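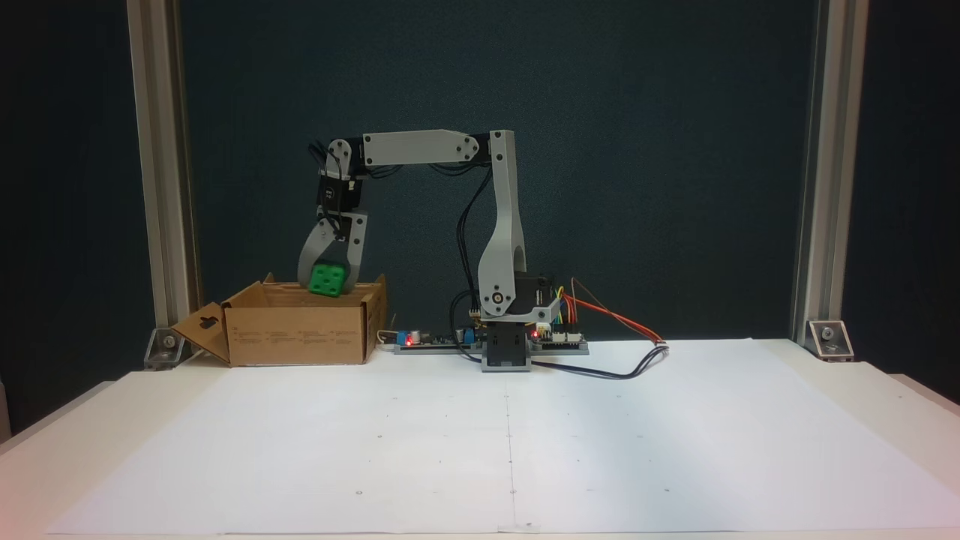

Lesovari Expeditions advises that bookings for the Banen Plateau traverse are now open to members and the general public. The route covers 78 kilometres on foot and is graded strenuous. Resupply goods must reach our depot packed in cardboard, and an open box such as the one on the white tabletop is the correct form of presentation for inspection. Boxes are sealed by depot staff after weighing.

2/ Each party is limited to one resupply box per walker. Fuel canisters, aerosols and fresh fruit will be removed at inspection and cannot be returned. Please label every box on two sides with the walker's surname and departure number.

3/ Walkers are reminded that the Kimaro hut remains closed following storm damage in March. Parties will camp on the river flat below the hut. Tents must be rated for alpine conditions, and the hut's water tank should not be relied upon.

4/ A deposit of $300 is payable on application. The balance is due six weeks before departure. Cancellations received after that time are subject to the conditions set out in the booking form.

5/ The high camp at Rasero sits above 2,000 metres. All applicants must supply a medical declaration signed by their doctor. Declarations completed for last season's program will not be accepted.

6/ An information evening for intending walkers will be held at our office on Sat 6 April, commencing at 6 pm. Registration is required. Maps, the gear list and the revised track notes will be available for collection on the night.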